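Vimala got to the flat at seven, keys in her teeth, no coffee. The clearance people were coming at 3 and her sister had done nothing. Well. One shelf. Fourteen years in those rooms and one shelf.

Keep, sell, dump. She said it out loud on the stairs. Keep sell dump. Dénes from next door put his head out and asked was she all right, and she said yes fine, do you want a lamp.

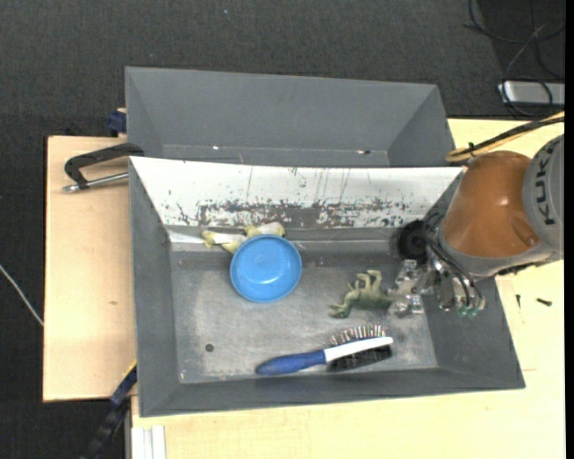

Her mother had never thrown out a thing in her life. String, lids, a Biver calander from some September nobody remembered. Keep, sell, dump, and then the stuff that wouldn't go anywhere. The blue bowl, for one. Cereal, then soup, then buttons. The hairbrush with the dark blue handle, and the green animal, legs in the air, which her sister swore was a dinosaur and Vimala swore was not. They'd fought over that. Really fought, teeth.

Ten to three. Van outside, doors banging.

"All this?" the man said.

"All of it. No, wait."

She took the bowl. Then the brush, quick, in the coat pocket. Halfway down the stairs she turned round and went back up for teh green one.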